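I've been to a lot of open days for things I know nothing about (boats, mostly) and this one I picked because the flyer had a towel on it. A laundry open day! The Gollent building in Gerkbridge, free entry, coffee if you came before ten. I fold towels badly at home and have done so for years, so off I went.
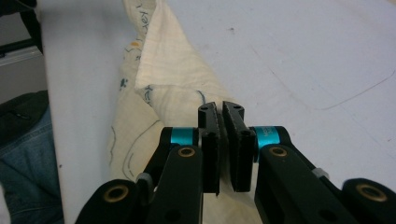
**Gerkbridge, November**

The bus dropped me at the wrong end of Lolar Street, so I walked the long way past the canal and got there with cold ears and no coffee left. They gave me a sticker and a map of the ground floor, which I lost right away.

The first stop was the linen store, and I could have stayed there all morning. Shelves up to the ceiling, everything in stacks, and a card on the door saying 2772 towels. The label on each shelf said how many times that batch had been through the wash. The oldest was at 159, and I got to feel one - a bit thin in the middle but still nicer than anything in my bathroom.

Then came the part I'd come for, cloth handling. I always thought there was one way to fold a towel and I was doing it wrong. There are dozens, and some people don't fold at all, they roll! The talk on rolling went on for about 60 minutes and I'd have taken more. You want the cloth spread out first, no creases hiding underneath, and then you go slowly and keep both ends level. If one side gets ahead you end up with a cone (I have made many cones).

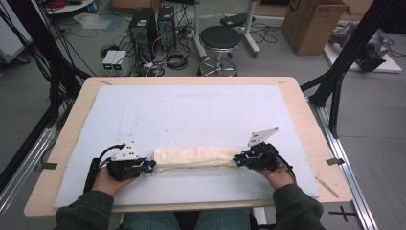 A soft cloth is harder than a stiff one, too, and a small cloth is harder than a big one. I would have guessed the opposite on both. Cream and white ones show every wrinkle, so if you're practicing at home and want to feel good about yourself, use something with a pattern.

Lunch was at El Ouafi across the road, lentil soup and a huge flatbread, and I'd go back to Gerkbridge for that alone. The place was packed with people wearing the same sticker as me. The board by the exit had visitors up to 636 by the time I left, and the line for the afternoon talk was still out the door.

I bought two plain hand towels from the seconds table. They've been rolled and unrolled on my kitchen counter every evening this week - the left end still gets ahead of me, but only by an inch or so.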